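Notebook — rosary bench, December

Start 7:30 pm, church hall back room. Antonina and Kaj in, Prakash late, Branislav off sick.

Batch for the parish mission at Gramdale. They want 179 rosaries, five-decade, corded, no chain. Have 30 finished and knotted, in the shoebox with the blue lid. Eight more need crucifixes only. Rest is beads in bags.

Cord: the Boiko cord is better than last year's but frays if you cut it cold. Cut, then touch the end to the lighter, quick, roll between fingers while soft. Don't pinch it flat, it won't go through the Our Father bead. Kaj pinched a whole handful flat, had to snip and redo.

Spacing. Antonina wants a knot either side of the Our Father beads, me one side only. Tried both. Two knots hangs nicer and the bead stays put when you're praying it in the dark, but it eats cord. Going with two. So cut length goes up a hand's width from what's written on the inside cover — CROSS THAT OUT, someone will use the old one.

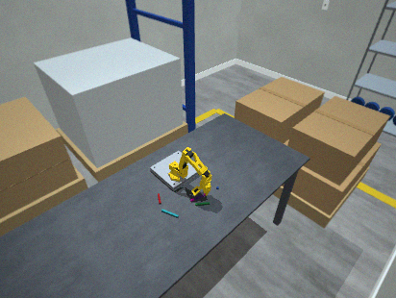 Yellow arm over the long table, colored sticks by the gripper. Render.

Decade count check. Found two with eleven Hail Marys and one with nine. All from the same evening I think. New rule, lay the decade in the grooved board before knotting, count out loud, then pass it to the person on your left and they count too. Slow but Fr. Eustaquio Barajas is blessing them all at the end of the 10:00 Mass and I don't want an eleven going home with some first communicant.

Should say Fr. Barajas also asked for the leaflet to go in each pouch. Mysteries by day on one side, prayers on the other. Draft came back from Tellov, proofs ok except:
— "Hail Holy Queen" missing its last two lines
— Luminous mysteries listed after Glorious, he wants them after Joyful
— Fatima prayer, he wants it in, small type is fine
Prakash to send corrections. They print in lots of 1000 so there will be a pile over, can go in the rack by the side door.

Medals. Center medal is the plain Our Lady one. Loop on some is cast shut with flash, cord wont pass. Needle file, two strokes, then try the cord. If it still wont go put it in the jam jar, don't drill, I cracked one drilling.
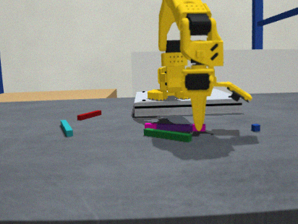

Closer on the same yellow arm, wrist and gripper. Render.

Glue. Antonina against any glue at all. I put a dot of the Datport stuff on the final knot under the crucifix of three test ones and left the fourth dry. Pulled hard on all four. Dry one crept a little, glued ones didn't. But the glue went white on the dark cord and looks bad. Try a double overhand, no glue, and pull again next time.

Colors — using up the brown and the dark green first. White ones kept back for the school, don't let them go in the Gramdale box.

Prayed one decade for Branislav before packing up, on one of the test ones. Beads run a bit tight on the third decade, need more slack between. Will let out on the next lot.

To do
Kaj: more lighters, both near empty
Prakash: Tellov corrections, ask when they need the final
Me: write new cord length on the cover, file the rest of the medals
Antonina: pouches, drawstrings are too short on the last bag she sewed, she knows
Whoever is in first: heater on, fingers were useless till 8

Locked up 9:40. Key back on the sacristy hook.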